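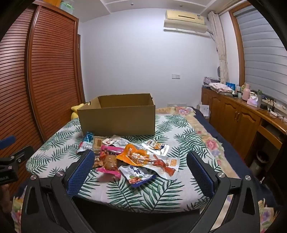 An open cardboard box and a pile of packaged snacks on a bed.

What is a remix?

Published 2023-12-03

A remix is a new version of a song that has already been recorded. Some parts of the first recording are kept. Other parts are changed, moved or taken out, and new parts may be added. The person who does this work is called a remixer.

How a song is stored

When a band records a song, each sound is usually recorded separately. The drums have their own recording, the bass has another, and so does the singer. Each of these is called a track. A pop song can have 29 tracks or more.

Tracks that belong together are often joined into groups called stems. All the drum tracks might become one drum stem. A remixer normally asks for the stems, as it is much easier to change the drums when the singing is not stuck to them.

What a remixer changes

The first thing is often the speed, or tempo. Tempo is measured in beats per minute. A slow song might have 70 beats per minute and a fast dance song might have 140. Computers can speed up a voice without making it sound higher, but if the change is too large the words begin to sound rough.

The next thing is the order. A song is built from verses and a chorus. The remixer may start with the chorus, repeat one line several times, or leave out a verse.

New sounds come after that. These might be a different drum pattern, a keyboard part or a second singer. When many guest singers each record a short section, the result is sometimes called an all-star remix.

An example

The record label Zomasine released a song called Madetti in November. It lasted just over 200 seconds. The label sent 12 stems to Cindeo, a small studio, and asked for a version that people could dance to. The studio kept the voice and the bass, replaced the drums and added a long opening with no singing. The finished remix lasted 351 seconds.

Long openings are common in dance remixes. A DJ uses that part to play two records together for a short time — the end of one and the start of the next — so that the music does not stop.

Who is allowed to make one?

A song belongs to the people who wrote it, and a recording usually belongs to the label or the artist. These rights are protected by copyright. A remixer who wants to release a remix must ask the owners for permission first. They agree in writing who will be paid and whose names will be shown.

Words to know

Chorus: the part of a song that comes back several times.
Copyright: the legal right to decide how a piece of work is copied and used.
Stem: a group of tracks saved as one recording.
Tempo: the speed of the music.

Next page: How the Mösli drum machine keeps time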